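False detections on veined stone floor, and handling of blurred wrist views

Milagros Villanueva
Our group is preparing a floor-level tool pick-up routine using the Brolluvell perception package. On plain surfaces the segmentation performs as expected. On dark veined stone, the proposal stage returns candidate objects where there is only floor. The following view contains no tool, yet the planner received 6 grasp candidates from it.
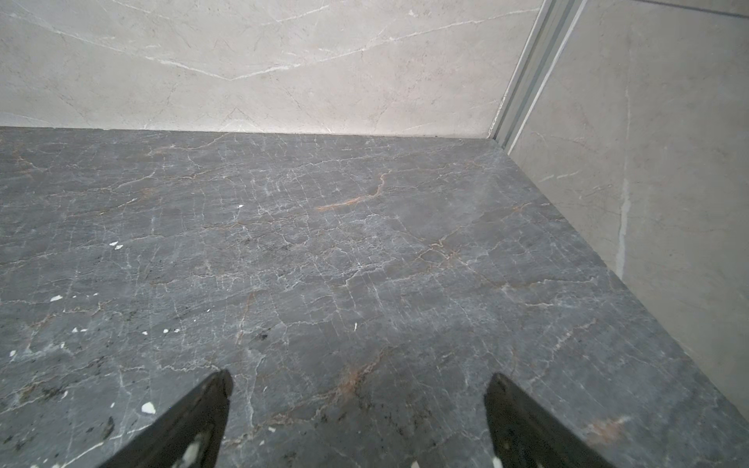 Wrist view, gripper open, dark veined floor with white flecks.

The longer rust-coloured veins appear to be read as thin rods, and several of the flecks as small parts. Raising the confidence threshold removes these, but it also removes real screwdriver shafts. I would be grateful for advice on settings or on a better order of operations.

Lucrezia Sorrentino
I would recommend leaving the threshold at its default and adding a height check ahead of the grasp planner. Fit a plane to the floor, then discard any candidate that does not rise at least 2 mm above it. Veins lie in the plane and will be rejected whatever their colour.

A separate matter is the view once a tool is held. The fingers and handle take up a good part of it, and the floor behind may be smeared by motion, as below. Detection should be suspended in that state. We gate it on gripper width and on a sharpness score, and frames scoring under 143 are not passed to the planner.

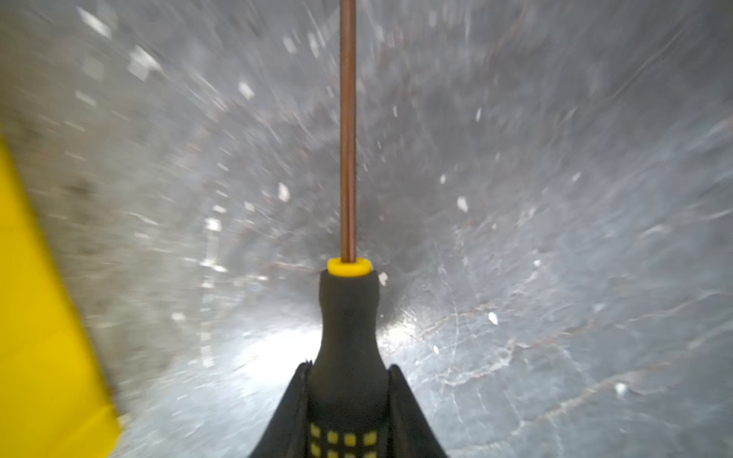

Ningsih Tjoa asks whether the sharpness gate might starve the tracker on longer moves, as her own log showed 226 consecutive frames rejected before the planner timed out. In her view the tracker should carry the last accepted pose forward from the joint encoders until a sharp frame is available.

Sekar Sembiring
Try a different floor mat. It worked for us in November.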